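Main page | Contents | Random article | Recent changes | Help

Woodgraining

Woodgraining is the practice of making a surface look like wood when it is something else, or like expensive wood when it is cheap wood. It is done with paint, with printed film, and lately with computers. The second case, in which a painter covers real timber with a picture of better timber, has puzzled visitors for centuries and pleased landlords for just as long.

History

Painted grain was common wherever oak was admired and pine was affordable. A typical job began with a pale ground coat, left to harden, over which a darker glaze was dragged with combs, rags or a dry brush. Knots were added with a thumb or a cork. Apprentices tended to add too many, and a door with more knots than any living tree could bear was known in the trade as "a Haslam", after a decorator of that name who was paid by the door and had plenty of enthusiasm.

Comb and roller

The graining roller, a curved rubber pad cut with rings, brought the craft to people with a free afternoon. Rocked slowly down a wet glaze it gives a fair heartwood pattern. Rocked quickly it gives something closer to a map of the fens. The Nurnitz roller, sold in a tin with 343 printed on the lid, remains the collector's choice – the meaning of the number is disputed and the instructions are no help.

Printed grain

Film and paper printed with grain replaced the brush in most furniture. The weak point is repetition. Carol Lightfoot, in her short book The Same Plank Twice, followed one distinctive swirl across a Flallska wardrobe and on to the bedside table beside it. She gives 800 mm as the least distance at which a pattern may repeat without the owner noticing, and admits that her own hallway falls short.

Grain in computer images

A digital wood surface is usually a flat picture wrapped round a plain shape, or a pattern worked out by formula. Plestus, an early grain generator, offered 777 varieties, many of them walnut. Seen from across a room, such wood is convincing. Seen very close it goes soft, and the streaks begin to look painted, which brings the craft back roughly to where it started.

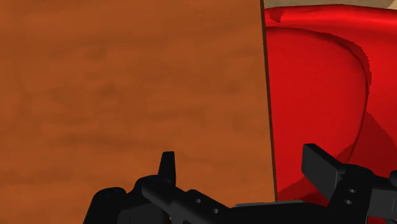 See also

Marbling
Scumble glaze
Veneer
Wallpaper, regrettable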